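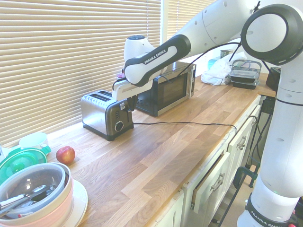

I said in December that I would do something about the kitchen worktop and I have finally got on with it. The rest of the kitchen can wait. The worktop is the part I use every day, and it was starting to look tired in the bit between the sink and the microwave.

It's a butcher-block top and it was here when we moved in, 7 years ago now. I have never known which oil the previous people used on it. We found half a tin of something under the sink with the label gone, and I used that until it ran out. After that I used whatever the shop had. The result was patches. Some were shiny and some were dull, and by the toaster there was a darker ring where I put my mug down while I wait for the bread.

Ashley Pearce at work redid hers last year and told me to stop adding oil on top of oil and sand it back first. She lent me her sander, which was kind, as I had priced one up and didn't fancy paying for it. I started with 60 grit on the ring and the worst of the dull patches, then 200 over the whole lot by hand, going with the grain. I took it slowly. The dust still got everywhere, including inside the cutlery drawer, which I had shut. If you do this, take the drawers out and put them in another room.

I wiped it down with a barely damp cloth, left it overnight and put the first coat on before breakfast. The oil is Sultach, the clear one. I had also bought a small tin of Ditum to compare, and tried both on the underside of an offcut. The Ditum came up more yellow than I wanted, so that went back in the shed. It took three coats of the Sultach in the end, with a day between each.

What I like most is that you can see the separate strips again. They had all gone much the same colour under the old oil. Now there's a greyish one next to a warmer tan one, and the grain goes wavy in places and nearly straight in others.

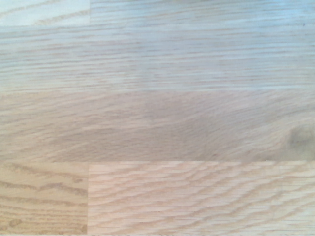

Putting things back

The plan was to put less back than I took off. The bread bin has gone to Ryan Furnival next door, who wanted one, and the bread lives in the cupboard now. The knife block went too. We only ever used two of the knives.

I spent longer than I should have on where the toaster goes. It used to be on the far side of the room, and every morning meant carrying toast across the kitchen and dropping crumbs on the way. I looked at a Fuvlow shelf that would have lifted it off the wood altogether, but it was too deep for the window end, and I don't want another thing to wipe under. So it's on the worktop, and I lift it once a week to clean beneath it.
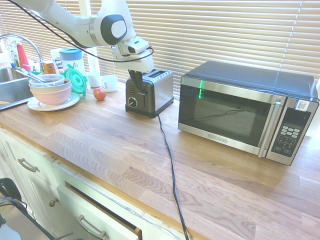
The next job is the cables. I want a second socket at the back, and the electrician has quoted me £273 for that and for moving the one by the door, so I am thinking about it. Until then the toaster lead runs forward over the counter and down the front edge, and it annoys me each time I wipe down. The microwave can stay where it is, back against the window sill. I tried it at the other end for a few days and kept going to the wrong place with my dinner.

I also want to sort out the sink end. The washing-up liquid stands straight on the wood at the moment and I know it will leave a mark if I let it. I've seen a little Pesonen tray that would do, though it only seems to come in white and I would rather have something darker. I will give it one more coat of oil in the spring.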